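The coat rack and the chairs: questions we keep getting

Homa Sadeghi started this page in September, after the same few questions had come round for the third time. The answers are from whoever in the Stavside office knew, or thought they did. Where we doubt the official line, we say so.

## The coat rack

**Do we need a coat rack at all?**

I argued against it. A row of hooks screwed to the wall does the same job and takes up no floor. The landlord at Vircombe won't allow drilling, so that was the end of the hooks. The rack stays in the window room, near the blinds, with the mesh chair in front of it or behind it depending on where you come from.

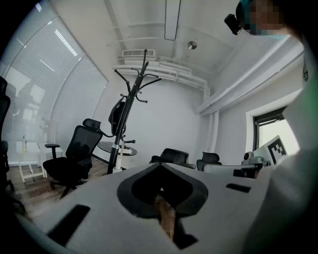 **How much weight will it take?**

The leaflet says 46 kg, and I don't believe it. A figure like that probably means weight spread evenly over every arm, and people don't hang coats evenly. They all pick the arm nearest the door. Treat it as good for ordinary coats and a bag or two, and put anything with a laptop in it on the floor by your desk.

**Why does it lean?**

Usually the pole has worked loose where the sections join. Turn each section clockwise by hand until it stops. Omid Fallahi swears by a strip of plumber's tape in the thread. I've seen no evidence that it helps, but it does no harm.

If it still leans after that, the load is lopsided. Move the heaviest bag to the opposite side before you ring anyone.

**Are the ball ends any use?**

They're kinder to a coat lining than a bare hook would be. They are less kind to your forehead. The long arms stick out a good way, so turn the rack until they point at the window or the wall and leave the walkway clear.

**Can I hang a wet coat on it?**

You can, but shake it outside first. Don't hang it on the window side, where it will drip against the blinds.

## The chairs

**Is the headrest on the mesh chair worth having?**

Depends how you sit. If you lean back to read or take calls, yes. If you type all day, your head never touches it and you've paid for an ornament. Wing-sze Chien went without for two weeks and didn't miss it.

**What does "ergonomic" mean on the label?**

Very little, as far as I can tell. Any seller can print it. The Najafi catalogue puts it on nearly everything, including a footstool. Look for things you can test yourself: does the seat go low enough for your feet to be flat, and does the chair stay put when you lean back?

**Will the castors mark the floor?**

Grit marks the floor, and castors push the grit about. Sweep under the chairs and pull the hair and fluff out of the wheels now and then. The Vevix mat we were offered costs £384, and for that money I'd expect it to do the sweeping as well.

**Can I borrow the white folding chair?**

Yes, as long as it comes back. Please don't use it as your desk chair for the day. A slatted back is fine for a short meeting and miserable after lunch.
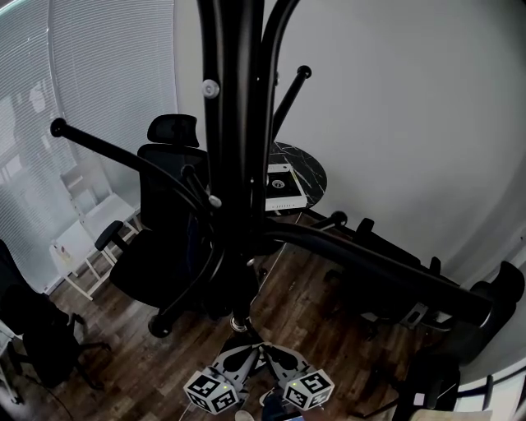 ## The small table and everything else

**Is the marble top real?**

Jamshid Mirzaei says yes. I say it's hard to know without turning it over, and he won't let me. Either way, treat it as though it stains: wipe up coffee at once and keep vinegar and lemon cleaners off it.

**What may be left on it?**

Small things you'll collect the same day. Anything else goes in the cupboard by the stairs. There are 7 shelves in there and most have room.

**How do I clean the blinds?**

Close the slats, go over them with a dry cloth, tilt them the other way and do it again. I've tried the special tongs with the fluffy fingers. An old sock over your hand is better and free.

**Who do I tell if something breaks?**

Esmaeil Yazdani, extension 1535. Say which item and which part. "The chair's gone funny" will get you a phone call back and nothing else.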